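Section 2: Setting up for an open day

2.1 Lay the rug flat and place the round bowl on it.
2.2 Put the soft toys and blocks in and around the bowl. Load the box with the small plastic pieces.
2.3 Check that both grippers open and close fully. Wipe the grip pads.
2.4 Keep visitors behind the line until the demonstrator gives the word.

Caution: Keep fingers clear of the pivot housings while a gripper is moving.

Note: Visitors may try a gripper after the demonstration, one at a time. Use form 491 to sign them in.

2.5 Tip the box over the bowl with one gripper on the rim. Hold the second gripper open and ready.

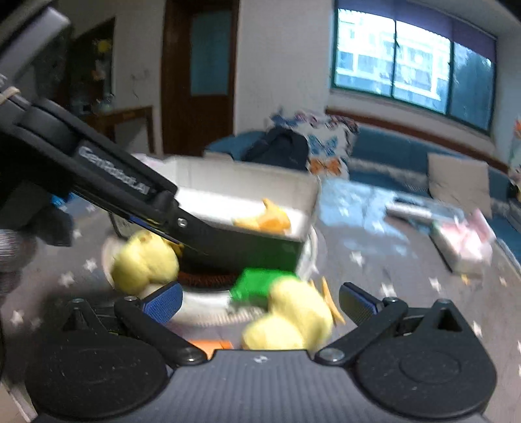

Motudham, 2025-06-30. Box tilted over the bowl, orange-yellow pieces inside, gripper jaw at the rim.

2.6 Put the box down before letting go of the rim.
2.7 Pick up any stray pieces before the next group comes in.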